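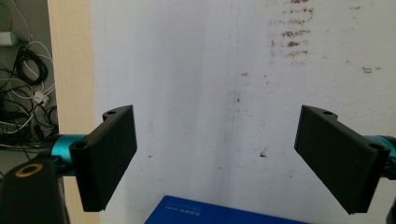

Waldemar wants it on record that 200 good takes beat any number of sloppy ones, and that if we keep saving the fumbles he will go through the Flolimine folder himself and delete them. Fine, Waldemar. It's on record.

Monday, bit after lunch. I'm half with him. The takes where I drop something and give up are junk, sure, throw them out. But the ones where I miss a grasp, back off and get it on the second try – I want those in! Last month's policy had never seen anyone recover from anything, so the moment it was a little off it just sat there squeezing air. Shivam agrees with me (he'd like them tagged separately, and he's probably right, but that means another column in the sheet and I already forget the ones we have).

Other thing: pace. I went back over my takes from Friday and I'm way too quick on the approach. Rainer moves like he's carrying soup and his replay beautifully. So today I tried counting to 2 in my head before closing the fingers, and another 2 before lifting. Feels silly, and my wrists complain after the first 20, but the traces look a lot smoother.
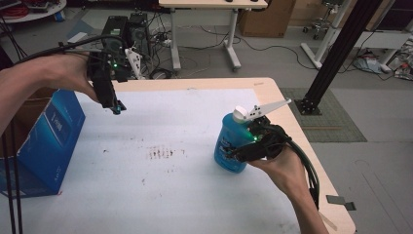 I also stopped bringing both hands in at the same moment. One settles first, then the other goes to work, and I swap which one leads every few takes so the model doesn't decide there's only one way to do it. Fionnuala asked if we should script the swaps. Maybe? I tend to drift back to my right hand when I'm tired, so a list taped up somewhere would help.

Sync between left and right slipped again, almost 3 frames by the end of the session. Restarting the logger fixed it, as usual. Dirk thinks it's the hub. I think it's the logger. Loser rewrites the startup notes.

To do: column for recoveries, swap list, ask Waldemar before he deletes anything.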